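Unit 4: Cookware, Lids and Small Kitchen Equipment

Handout for the household equipment course, Grornilville. Bring it to the practical session along with the blank inspection sheet.

## 1. What we covered last time

Unit 3 dealt with flat pans: skillets, griddles and baking sheets. You should be able to check a skillet for warping with a straightedge and explain why a warped pan heats unevenly on a flat cooktop. If you missed the test, read pages 10 to 14 of the Araya workbook before going on.

This unit moves to deep pots. Most of the same checks apply, but there are more parts to look at.

## 2. Parts of a pot

Use these words on your inspection sheet. "The side bit" will be marked down.

- **Base**: the bottom of the pot. It may be a single sheet or have a thick disk bonded underneath.
- **Wall**: the upright part between base and rim.
- **Rim**: the top edge. It can be straight, rolled or flared for pouring.
- **Loop handles**: short handles set on opposite sides of a pot meant to be lifted with both hands.
- **Brackets**: metal pieces that join a handle to the wall.
- **Rivets**: fasteners that go through the wall. Their heads usually show on the inside.
- **Lid**: the cover, with its own knob or handle. Some have a steam vent.

Handles can also be welded on. A welded handle leaves the inside wall smooth, so there is less to scrub around. Rivets collect food at the edges of the heads and need a brush.

## 3. Setting out a pot for inspection

Take the lid off and put it down to one side. Leave enough room that you can turn the pot all the way around without knocking the lid. Work on a clear, level surface where you can, and do the inside first while you are looking down into it.

Stainless steel is hard to read under a bright ceiling light. The highlights on the wall can hide a fine scratch or look like one. Move your head, or turn the pot a little, and see if the mark moves. A reflection will shift. A scratch stays where it is on the metal.

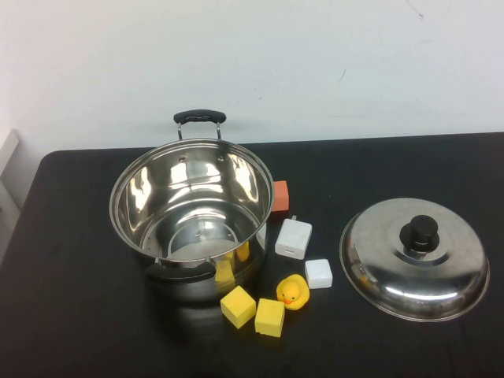 Run a fingertip around the rim next, slowly, feeling for dents and burrs. A dent in the rim matters more than a dent in the wall, as it can keep the lid from seating. Then check the places where the handles join. On a riveted pot, look at the heads from inside and try the handle with your other hand. There should be no movement at all.

Rings in the floor of a pot are common and are not damage. They may be pressed in when the pot is formed. Note them on the sheet as "base ring" and go on.

Last, turn the pot over and look at the underside — scorch marks are fine, loose or peeling metal is a fail.

## 4. Fitting the lid

Set the lid on the rim and turn it a full circle. It should sit flat all the way. If it rocks, find out which part is at fault by trying a lid you know is good. Keep lids with their pots in storage. The Fudcombe kitchen once sent us a crate with 37 lids and no pots, and sorting it took most of an afternoon.

## 5. Cleaning stainless steel

1. Let the pot cool before you put water in it.
2. Soak stuck food in warm water with dish soap.
3. Wash with a soft sponge. No steel wool on polished surfaces.
4. Brush around rivets and under handle brackets.
5. Rinse and dry with a towel right away.

White chalky marks come from minerals in the water. Wipe them with a little white vinegar, then wash and rinse. Rainbow colors are from heat and do no harm. Small pits in the base are often caused by salt added to cold water, so add salt once the water is hot and stir it in.

## 6. Marking

The practical is worth 100 points. Allow around 10 minutes for each pot. Points come off for unnamed parts, skipped handle checks and putting a pot away wet.

## For next time

Read the Pundis notes on pressure cookers, sections on gaskets and valves only. Bring one lid from home, any size, and measure it across the widest part before you come.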